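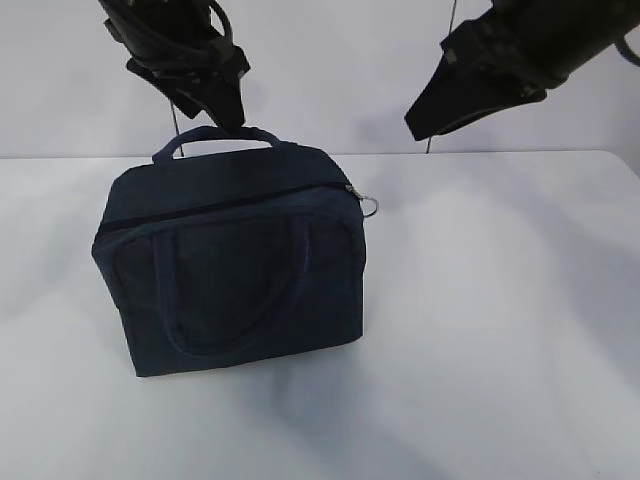 I finished the Gajewski book on a bus, which is a strange place to read 458 pages on how political parties learn to love a strongman, and I've been arguing with it in my head ever since. It's called The Obedient Crowd, it's out in paperback now from Nekby, and if you follow politics at all you've probably had somebody push a copy at you already. So, is it any good? Mostly! I have gripes.

The big idea is simple enough. Gajewski says voters don't fall for a bully all at once. They get used to one, a little at a time, usually at work or at school, long before his name is on a ballot. The first third of the book is all small stuff - a shift supervisor who docks people for talking, a school board meeting where one loud parent gets his way every single month - and I loved it. You can hear the rooms. The chapter on the Zudov cannery strike is the best thing in here, and I'd happily have read a whole book on it. The company fired 332 people in one afternoon in April, and the town council voted to thank the company. To thank it! I had to put the book down for a minute.

Then we get to the national picture and things go a bit soft. The middle chapters lean hard on one survey of 2,000 voters, and it gets asked to carry an awful lot. I'm no statistician, but when the same table turns up in chapters seven, nine and eleven I start wanting a second table. There's also a long stretch on talk radio that felt like it came out of a different book (it quotes mostly stuff from the nineties, and my mother could have told you all of it). 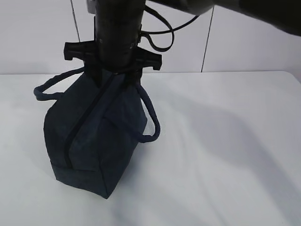 The writing is good, though, and often funny, and that helped me through the slow parts. Gajewski is also fair to the people being interviewed. Nobody gets sneered at. One man who voted for the loudest candidate in three elections straight gets six pages to explain himself, and I came out of them still disagreeing with him but a lot less sure of my own comebacks.

A word on the edition. The paperback has a new afterword, nine pages, fairly gloomy, and the notes have been moved to the publisher's website. I hate this. I read with a finger in the back of the book and I don't want to go find my phone every time there's a little number. The index is still printed, at least, and it's a decent one. The type is small and the cover curls. My library's hardcover had all the notes and came to 605 pages, so if you care about sources, get that one. 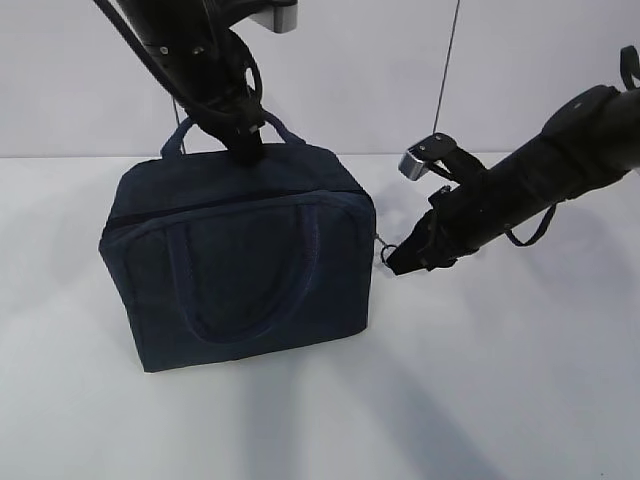

Do you need to have read the first book, Usent, before this one? You'll be fine without it, as the opening chapter goes over the main points, and the two only really overlap in the part on unions.

I read Usent a few years back and remember it as angrier and shorter. It stuck to one mill town the whole way through, and I think that suited Gajewski better.

My book group is doing this one next, and I already know the last chapter is going to start a fight. It's the "what do we do now" chapter, and the answer is mainly to join things: tenant groups, unions, the library board. I've sat through enough meetings to have mixed feelings, but I did look up when our library board meets. Four stars, and I'd take the hardcover.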